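# Frühstück inbegriffen 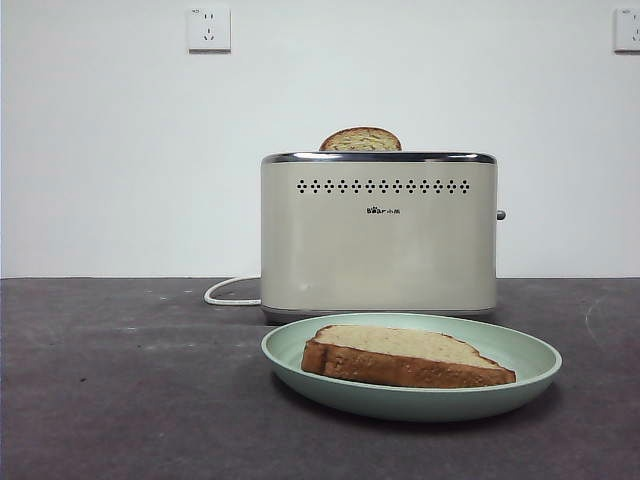 *Kerkau, im August*

Seit ich wieder öfter unterwegs bin, lese ich auf Buchungsseiten zuerst, was unter »Frühstück« steht. Für 13 Euro bekommt man in der Pension, in der ich gerade sitze, ein »regionales Genießerfrühstück«. Regional ist daran nach meiner Zählung der Honig. Die Marmelade kommt in Portionsdöschen, der Käse in Scheiben, und der Orangensaft hat vermutlich eine weitere Anreise hinter sich als ich.

Ich habe nichts gegen Käse in Scheiben. Mich stört das Wort. »Regional« heißt je nach Haus: aus dem Dorf, aus dem Bundesland oder aus einem Großmarkt, der in der Region steht. Auf meine Frage, woher die Brötchen seien, bekam ich die Antwort: »Vom Bäcker.« Welcher Bäcker, das wusste man nicht so genau. In Kerkau selbst habe ich keinen gefunden, und ich bin gestern immerhin zweimal durch den ganzen Ort gelaufen.

Amancay Valdebenito, mit der ich früher in einer Hotelküche gearbeitet habe, hält mich in solchen Dingen für kleinlich. Die Gäste wollten morgens eine Geschichte und keinen Lieferschein, schreibt sie. Mag sein. Aber dann soll man die Geschichte bitte nicht extra berechnen. Ohne den Zusatz kostete dasselbe Frühstück im letzten Jahr nämlich 2 Euro weniger, das steht noch auf der alten Karte, die in meinem Zimmer in der Schublade liegt.

Und dann der Kaffee. Die Sorte heißt Tolico, »schonend geröstet«, 300 Gramm kosten am Empfang so viel, dass ich die Tüte wieder zurückgestellt habe. Schonend für wen? Auf der Rückseite steht etwas von gut 18 Minuten Röstzeit und von Respekt vor der Bohne - ein Herkunftsland habe ich auch beim zweiten Lesen nicht entdeckt.

Getrunken habe ich ihn trotzdem. Er war in Ordnung, etwas dünn.

Morgen früh probiere ich das Café am Bahnhof. Dort steht auf der Tafel nur »Brötchen, belegt«, und geöffnet wird um sechs.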